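Letberg match events – data card

Last touched September 23, 2024. Written in a hurry before the season stats request came in, so bear with the gaps.

What it is

Event data for amateur soccer, one league, men's first teams only. Goals, shots, cards, subs, corners, free kicks in the final third. No passes. No tracking. Typed in by hand from match video and, where the video was bad, from the written reports the clubs put out.

86 matches in total. 3,085 event rows after cleanup. League games and the two cup rounds that were played between league teams. Friendlies left out – too many unnamed trialists.

Who did it

Coding by Janka Doležal. Second pass and all the player name fixes by Drahomíra Vaněk. Questions go to Janka first, she knows where the raw sheets are.

Files

matches.csv – one row per match. Date, home, away, score, half time score, competition, pitch.
events.csv – one row per event. This is the one you want.
players.csv – player id, display name, club, first match seen, last match seen.
notes.txt – things that didn't fit. Read it before you complain about the Grutville away game.

All UTF-8, comma separated, header row on top. Names with accents are kept as is. If your spreadsheet mangles them, import the file and set the encoding by hand, don't double click it.

Columns in events.csv

match_id – joins to matches.csv
minute – whole number, see below
half – 1 or 2, extra time is 3 and 4
team – short club name
player_id – blank if we couldn't tell
event – goal, shot_on, shot_off, shot_block, yellow, red, sub_on, sub_off, corner, fk
detail – free text, mostly empty. Penalty, own goal, header, that sort of thing
source – v for video, r for report
conf – 1 to 3, how sure the coder was, 3 is best

Minutes

Rounded up, like the refree does it. First goal after twelve seconds is minute 1. Stoppage time stays at 45 or 90 and the extra goes in detail as +2 or whatever it was. Report-only matches have minutes for goals and cards and not much else. Clubs disagree on minutes all the time, even for the same goal. We went with the home club unless video said otherwise.
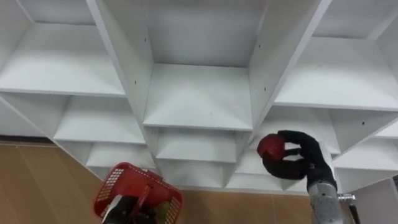

Why do the shot totals for Wernus look so low?

Their home games have no full video. Those matches are coded from written reports, and a report only mentions a shot when somebody thought it was worth a sentence. Filter on source = v before comparing teams on shots, or you will conclude that Wernus never attack at home.

Shots

Blocked shots are their own type. A cross that drifts on target is a shot only if the keeper has to touch it. Hit the post and out = shot_off. Hit the post and in = goal, obviously. A goal does not get an extra shot_on row, so add goals and shot_on together if you want shots on target. Own goals go under the team that benefits, with the defender's id in player_id. Yes that trips people up. Check detail before you build a scorers list.

Names and ids

36 players showed up under more than one spelling. Merged by hand. Two brothers at Ahn share an initial and a surname and swap shirt numbers, so anything at conf 1 for that club is a coin toss. Players who moved clubs mid season keep one id. The club column in players.csv is the last club only – use team in events.csv for who they were playing for on the day.

Known problems

Grutville away at Letberg: second half video starts late. First few minutes missing, corners probably short.
One abandoned match, pitch waterlogged, later replayed. Both are in. The abandoned one has status = abd and should not count for the table.
Subs are patchy in report matches. Don't work out minutes played from them.
Cards shown to coaches are dropped. No id for them, no row.
February has hardly any games, most were postponed and moved to spring. Not missing data, just weather.
Corners taken short sometimes got missed. Fixed where we noticed.

Checks

Goals in events.csv add up to the score in matches.csv for every match. Every sub_off has a sub_on in the same minute, video matches only. No player has events after a red. We also coded a handful of matches twice, separately, and compared. Goals and cards the same. Shots on and off agreed well, blocked shots less so – treat that split as soft.

Use

Fine for club stats, school projects, season reviews, blog posts. Not fine for betting, it isn't good enough and the clubs asked us not to. Players are adults and names were already public in match reports, but if a player wants out we swap the name for a number. Write to Janka with the player id.

Video is not included and we can't share it, the clubs own it.

To do

Women's league, same columns, if we get the video
Pitch coordinates for shots, at least a rough zone
Go through the conf 1 rows again
Tidy notes.txt, it's over 2 pages now and half of it is about throw-ins we don't even code

Changes

v3 – own goals moved to the benefiting team, abandoned match flagged
v2 – merged duplicate players, added conf
v1 – first dump, dont use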